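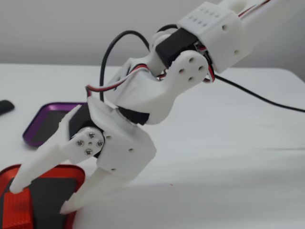
Dörte Wunderlich wrote to me in June that her arm learns nothing, although she moves it by remote control every evening, and could I please put my own habits on one page. So I wrote them down.

Tips for teaching a small arm at the workbench

Clear the bench first. Cups, pens and spare screws belong on another table. I wipe the white top with a damp cloth and let it dry before I switch on anything.

Choose one task and say it in one sentence. Mine is: put the red block in the red tray. If you need the word "and", you have two tasks, so record them separately.

Use trays with a rim and a dark mat. I tried saucers from the kitchen at first, but they slide when a finger touches them.

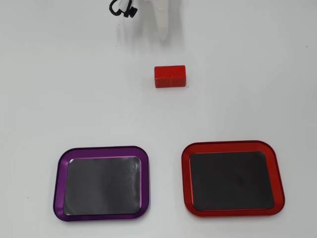

Block and trays set out on the bench.

Move the block a little between one recording and the next. Turn it also. If it lies always in the same spot, the arm will learn the spot and will miss the block when you shift it by a thumb's width. The trays I leave in peace until the first 8 recordings are good.

Do a dry run with your hand on the controller and the recording off. My grip is stiff in the morning, and stiff hands make jerky movements. Six quiet minutes are enough for me.

Go down slowly, close the fingers, wait one breath, then lift. The wait feels silly but it is useful later, when you look for the moment of the grasp. 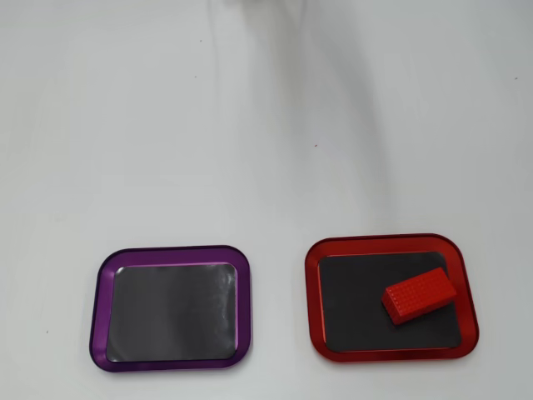 Elaheh Fallahi disagrees with me about mistakes: she keeps the recordings where the block was dropped and picked up again, provided the second try was calm. I used to delete all of them. Now I keep them in a separate folder and mix in a few at the end — my arm in the Loltdale shed does recover better, I must say.

Stop when you are tired. A bad recording costs more time than a missed one.

Watch the cables. They should hang with enough slack for the whole reach, and no loop should come near the fingers.
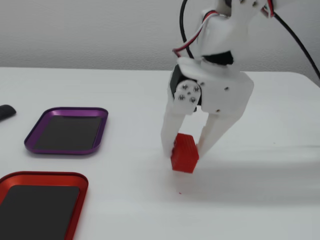 Hold the block by its sides and not too high, so there is still some finger below your grip for correcting. If it sits crooked, open and begin the grasp again. Do not push it straight against the table, the small servos get warm from this.

Write the number of each recording in a paper notebook with one word beside it: good, slow, dropped. I am at number 653 and the notebook has saved me many evenings of searching.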